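4.3 棚収納動作の設定と手首カメラの確認

本節では、Trivbridge 収納セルで布物を格子棚に入れる動作の教示手順と、手首カメラの確認方法を説明します。アームの据付けと原点合わせ(4.1、4.2)を済ませてから行ってください。

注意
・教示中は手動モードとし、イネーブルスイッチを握った状態で操作してください。
・指の間に手を入れるときは、必ずサーボを切ってください。
・棚は壁または床に固定してください。固定していない棚では教示を行わないでください。

準備するもの
・教示ペンダント
・六角レンチ(付属)
・乾いた無塵布
・試験用の布1枚(実際の運用で使う品種と同じもの)

手順A 手首カメラの確認

1. コントローラの電源を入れ、起動画面が消えるまで待ちます。
2. ペンダントで「保守」→「手首カメラ」を開きます。
3. グリッパを全開にし、左右の指先が両方とも画面に映ることを確認します。片方しか映らない場合は、カメラブラケットのねじを緩めて向きを直し、締め直します。
4. レンズが汚れているときは、無塵布で拭きます。溶剤は使わないでください。
5. 指を閉じ、先端の内面どうしが平行に合うことを確認します。段差があるときは、指の取付ねじを緩めて合わせ直します。

手順B 収納位置の教示

1. 「棚設定」で段数と列数を入力し、最初に使う区画を選びます。
2. 試験用の布を軽くたたみ、端をまとめて指の間に置きます。
3. 把持力を19 Nに設定し、「閉」を押します。布が滑るときは2 Nずつ上げてください。
4. アームを低速で動かし、棚の手前300 mmの位置に「接近点」を登録します。
5. 布の上側から区画に入るように手首の角度を決め、ジョグ送りで少しずつ前進させます。

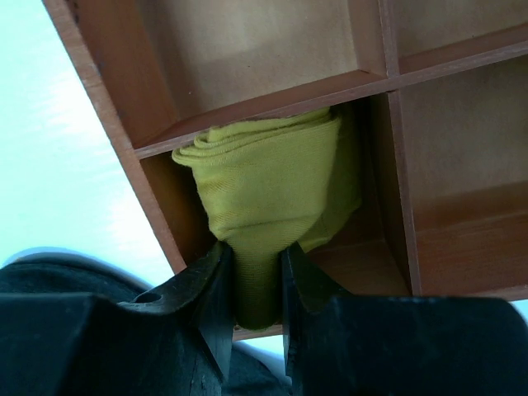 6. 仕切り板と指の間にすきまを残したまま、布が区画の中に収まる位置まで進め、「収納点」を登録します。指の角が板に触れた場合は、ただちに停止し、接近点まで戻してやり直してください。
7. グリッパを開き、布が指から離れたことを目視で確認します。
8. 進入したときと同じ経路で接近点まで後退させ、「退避点」として登録します。

注記:厚手の布では、たたんだ上端が区画の天板側に当たり、手前に押し戻されることがあります。収納点を下げるか、たたむ回数を減らしてください。布の大きさを変えたときは、手順Bの2からやり直します。

注記:区画の奥は手前より暗く映ります。画面で奥の板が見分けられないときは、「露光」を1段ずつ上げてください。壁面が白く飛ぶほど上げると、位置補正が働かなくなります。露光を変えた後は、棚の前縁が検出枠に入っていることを再度確認してください。

手順C 試運転

1. 速度を最低に設定し、接近点、収納点、退避点の順に単動で再生します。
2. 異常がなければ、同じ区画で6回続けて再生します。途中で1回でも布が落ちた場合は、手順Bの3に戻ります。
3. 隣の区画に切り替え、縦の仕切り板との干渉がないことを確認します。
4. 残りの区画も同様に確認し、「保存」を押します。ファイル名には棚の番号を入れてください。

日常の手入れ

指の内面には布の繊維がたまります。始業前にサーボを切り、無塵布で拭き取ってください。指の表面の擦れ傷は使用上問題ありませんが、先端が欠けたり、内面の角が立ったりしているときは、布を傷めるため左右同時に交換します。交換後は手順Aの5と手順Cを行ってください。

故障かな、と思ったら

布が開放後も指に付いてくる
 → 指内面の汚れを確認し、開放後の待ち時間を延ばします。
把持の途中でE-19が表示される
 → 布を挟む厚さが設定範囲を超えています。まとめる量を減らしてください。
収納位置が毎回同じ方向にずれる
 → 棚が動いていないか確認し、棚原点を取り直します(4.2参照)。
カメラ画面が表示されない
 → 電源を切り、手首側コネクタの差し込みを確認します。復帰しない場合は、ケーブルの交換が必要です(6.2参照)。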